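Why Does a Sweater Stretch When a Pillowcase Won't?

Grab the bottom of your sweater and give it a gentle tug. It gets wider! Let go and it springs back. Now try the same thing with a pillowcase. It hardly moves at all, even though both are made from long, thin threads called yarn.

The secret is in how the yarn travels. In a sweater, the yarn goes around in loops, and every loop hooks through the one before it. That's called knitting. When you pull, the loops change shape, and there's your stretch.

Most pillowcases are woven. Some yarns run up and down, and others run side to side, going over and under like the strips in a paper place mat. Straight yarns don't have much room to move, so the cloth stays flat and smooth (lovely for sleeping on!). 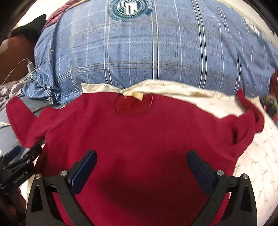 Red knit and a leafy print, out on the bed.

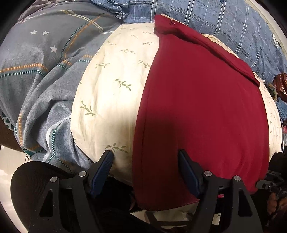

Fiona Munro wrote to us that her class at Horach School tried pulling on 7 different pieces of cloth, and that the biggest surprise was a T-shirt. "We all guessed woven," she wrote, "and then we found the tiny loops with a magnifying glass!"

Well spotted, because T-shirts are knitted too, with loops so small that they look like one smooth sheet.

Want to be a cloth detective? Find 2 things at home, maybe a sock and a dish towel. Look closely, pull softly, and look again while you're pulling. Then try pulling the towel from corner to corner. It gives a little more that way, and you might be able to work out why!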